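## Questions about the Plareck funding

**What does Plareck do?**
We make a learning app for adults who study a language after work. It is used by 3,491 learners.

**Who invested in this round?**
Jernus led it, and Mokoena joined. 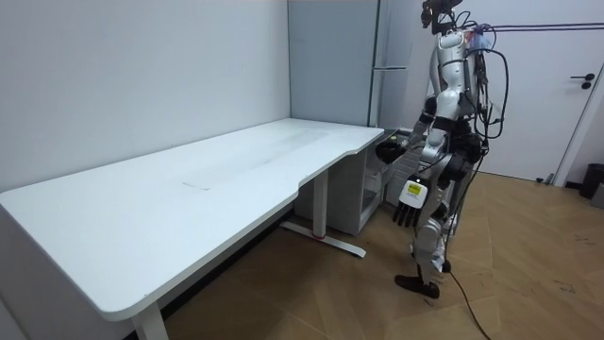 **How will the money be spent?**
The first part goes to new courses. We will also open an office in Grilbridge in August, with eight new colleagues.

**Will my subscription become more expensive?**
No. The price stays the same for all present customers. 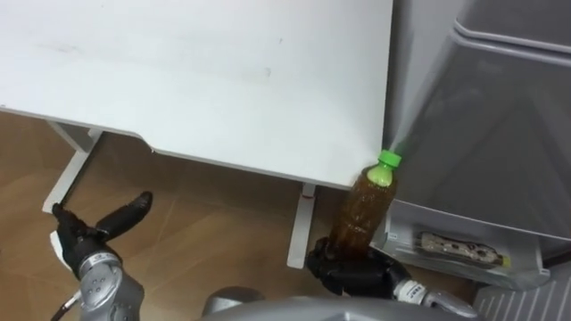
Jernus adds that it did not ask for any change of price as a condition of the investment.

**Can my company buy access for its staff?**
Yes, for teams of up to 100 people. For a bigger team, please write to us first and we will prepare an offer.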